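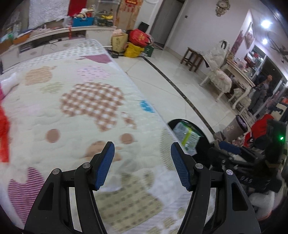 Alèse matelassée imprimée, motif de pommes et de cercles

Visite des ateliers Hodik à Dirnau : assemblage et contrôle du chronographe Thongdee

1er août 2018

La manufacture Hodik ouvre ses ateliers de Dirnau à un public restreint deux fois par an, en février et en été. La session d'été portait sur le Thongdee, chronographe à remontage automatique dont une série limitée à 99 exemplaires accompagne le championnat de voile côtière parrainé par la marque. Le parcours comprend l'usinage, la décoration, l'assemblage et le laboratoire d'étanchéité. Le traitement de surface est sous-traité à Trikden et ne se visite pas.

Le groupe a été conduit par Buppha Sitthichai, responsable de l'industrialisation. Blouse et surchaussures sont obligatoires dès le premier sas. Les téléphones restent au vestiaire.

Usinage

Les platines et les ponts sont taillés dans du laiton en barre, sur des centres d'usinage à cinq axes. Chaque platine est reprise deux fois : ébauche, stabilisation thermique, puis finition des logements de rubis. Le contrôle dimensionnel se fait par palpage, avec un relevé complet sur la première et la dernière pièce du lot et un prélèvement entre les deux.

L'atelier a sorti 3 443 platines l'an dernier, toutes références confondues. Le taux de rebut n'a pas été communiqué. La cause de rejet la plus fréquente serait l'arrachement de matière au bord des perçages de petit diamètre, défaut lié à l'usure du foret. Les outils sont désormais remplacés au temps de coupe et non plus sur constat visuel.

Décoration

Le perlage des platines est réalisé à la main, sur potence. Les côtes des ponts sont faites sur machine, puis les angles sont repris à la lime et au bois de gentiane. Sur la série limitée, la masse oscillante reçoit un satinage circulaire et une gravure laser du numéro d'exemplaire. Cette gravure intervient avant le dépôt galvanique, ce qui impose de réserver les numéros très en amont et interdit toute permutation en fin de ligne. Une masse rayée doit être refaite sous le même numéro, avec procès-verbal de destruction de la première.

Les composants partent ensuite chez Trikden pour rhodiage. Au retour, contrôle sous binoculaire, tri et mise en plateau.

Assemblage

L'assemblage du Thongdee est organisé en îlots. Un même horloger monte le rouage, l'échappement et le mécanisme de chronographe. Le module de calendrier est posé sur un poste séparé. La roue à colonnes est lubrifiée par un automate de dosage ; les autres points de contact le sont à la main, selon une fiche où figurent le type d'huile et la quantité attendue.

Le réglage de la marche est effectué en 3 positions, chronographe arrêté puis enclenché. L'écart d'amplitude entre les deux états constitue le critère principal d'acceptation. Au-delà du seuil interne, le mouvement retourne à l'horloger qui l'a monté. Le poste de reprise commun a été supprimé, les causes de non-conformité n'y étant pas correctement renseignées.

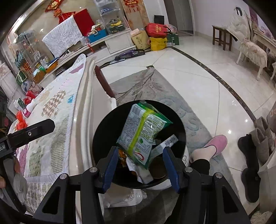
Laboratoire d'étanchéité

La série limitée est annoncée étanche à 20 bars. Les boîtes sont testées une première fois à sec, sans mouvement, par mesure de déformation sous pression d'air. L'essai en eau vient après emboîtage et comprend une phase de condensation : la montre est chauffée sur plaque, une goutte d'eau froide est déposée sur la glace, et l'opérateur recherche une trace de buée sur la face interne.

Les poussoirs du chronographe sont le point délicat. Ceux du Thongdee comportent deux joints superposés et un tube vissé. Un banc les actionne en immersion, à cadence fixe, sur des boîtes prélevées dans chaque lot. Les boîtes utilisées pour cet essai ne sont pas commercialisées. La présence de sel dans le bain a été demandée par l'organisateur du championnat, les montres étant remises aux équipages à quai et portées en course dès le lendemain.

À une question sur l'usage réel du chronographe en mer, Mme Sitthichai a indiqué que le compteur des minutes avait été agrandi pour la lecture du compte à rebours de départ. Le cadran porte à cet effet un secteur contrasté sur les cinq premières minutes. L'aiguille des secondes n'a pas de fonction retour en vol.

Observations

La traçabilité est le point fort du site. Chaque mouvement est suivi par une fiche unique, du premier palpage à l'emboîtage, et les valeurs de marche y sont inscrites par l'appareil lui-même. La partie confiée à Trikden reste moins documentée : seuls figurent le numéro de bain et la date de retour.

La visite du poste de pose des aiguilles a été écourtée, l'îlot étant en changement de série. Le laboratoire de vieillissement des huiles, prévu au programme, n'a pas été ouvert. Les inscriptions pour la prochaine session, en février, se font par écrit auprès de l'accueil de la manufacture, à Dirnau.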